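Stillow food assembly cell, August progress note
To: Lucienne Chevalier, Plelterley fund
From: Florkthorpe bench team

Short one this month, sorry, most of it went on the gripper fault.

Where we are. 667 burger assembly runs logged before the stop. 140 of those with the new finger pads. Bun and tomato picks fine, no change from July. Patty onto lettuce is the step that bit us.

What happened. Left finger kept closing after the force limit tripped. Controller said stopped, finger said otherwise. First time it just squashed a patty, we put it down to a bad grasp and carried on. Should not have. Second time it closed while one of us was reaching in to straighten the lettuce. Pinched glove, no injury, but it went in the incident book and we shut the cell down the same afternoon. 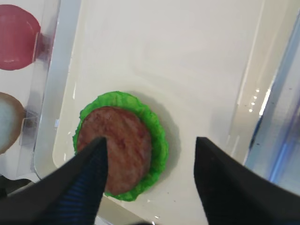 Cause, as far as we have it. The stop signal goes through the Picard board, and the board was holding the last close command for up to 18 seconds if the stop arrived mid-write. So the arm froze and the gripper didnt. E-stop was OK throughout, it cuts power direct. The soft stop was the problem, and the soft stop is what everybody uses.

Fixed so far: gripper now drops its command on any stop, soft or hard. 112 forced stops since, no repeat. Hands stay out of the trays unless power is off, new rule, taped to the bench. Force limit lowered for patty and lettuce.

Not fixed: we still dont know why the board log shows nothing for the first event. Picard have the file, no answer yet. Also the lower force means more dropped patties, will need retuning before we can quote you a sucess rate.

Effect on plan. Full stack demo slips, probably into next quarter. No extra money asked for at this point. We would like your OK to move the remaining travel budget over to a second stop relay, please reply on that one if nothing else.

Incident form to follow once its signed.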